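# Woswood Moves Its Repair Café to Agbeko Hall, Where the Roof Works

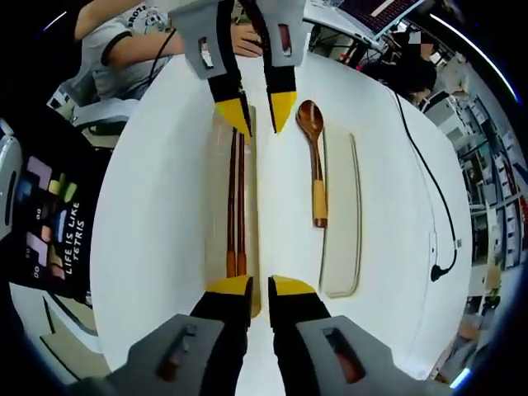
*By the Woswood Press Office | December 15, 2018*

WOSWOOD – The town's monthly repair café is leaving the Brarko Building for Agbeko Hall, a room with better light, more outlets and far fewer buckets on the floor.

Neighbors brought in 352 broken items this year, most of them toasters. Menders fixed a respectable share and gave the rest a dignified farewell. One lamp has now been back four times and is considered a regular.

The move follows a November vote by the town council, which set aside $3,325 for shelving, extension cords and a coffee maker that has so far needed no repair.

Entry stays free. Please empty the crumbs first.

Bookings are handled by Fludow, the town's events desk, on extension 102.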